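Sira finger pads, the felt version: a review after one season

By Genalyn Agbayani

I look after the hand-held grippers at Flundelora, and since December I have used the felt-faced pads from Sira on one pair. I bought them in Luik, where Rimantas Žukauskas keeps a small stock. A set costs 60 euros and has 3 pads, so you get one spare.

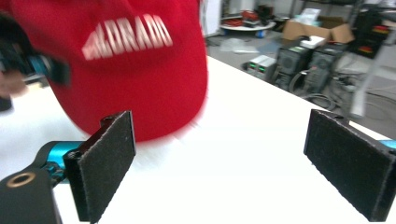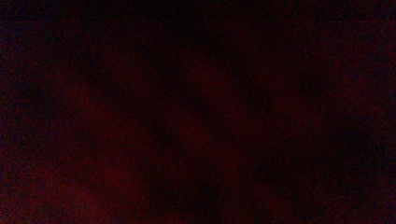 Reading time: 1 minute

Fitting is simple, but please do it slowly. You take off the old pad, clean the plate with a dry cloth, and wait 22 minutes after pressing the new one before you close the fingers. The paper in the box is very short and does not mention the waiting. I learned it from Rimantas by telephone.

On soft things, such as caps, I am content with the grip. The rubber pads I had before pulled the cloth into folds. With the felt I can close the fingers less hard, and this is also kinder to the mechanism.

The weak side is the dirt. Felt collects fibres from everything, and along the top edge it becomes hairy quite soon. I brush the pads every evening with a toothbrush. One pad I had to change after 62 hours of work, because a corner was lifting. For smooth plastic parts I would stay with rubber.

I also check that both pads stand at the same height. If one is a little higher, it wears faster. Sira could print a small line on the back to help with this.

I compared them with the Skokalmont pads, which are cheaper but thicker, and my fingers did not close fully with them. I will buy Sira again, preferably in a bigger box.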